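4. Placing the recorder in the water

The Skutance listening recorder is made for counting the calls of dolphins and porpoises near the coast. Read this section completely before you leave the harbour.

4.1 Close the cap by hand until the red ring is no more visible. Do not use a tool.

4.2 Fix the recorder to the mooring rope with both clamps. The microphone must look down.

Caution: Never put the recorder deeper than 57 metres. The housing can let water in and the warranty is then lost.

4.3 Lower the rope slowly. If animals come near to the boat, stop the engine and wait until they are gone.

Note: In Otgate harbour the bottom is soft mud. Please use the wide anchor plate there.
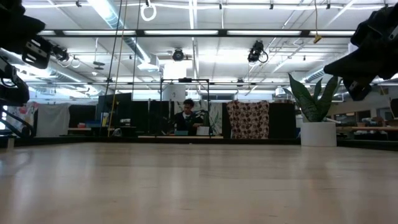

4.4 Write down the position and the start time on the Kwan log sheet. The memory is enough for over 1000 hours of sound.

4.5 After you take the recorder up, rinse it with fresh water and let it dry before you open the cap.

For questions about permits, write to Josée Bélanger. Spare clamps are ordered from Gordon Bergeron.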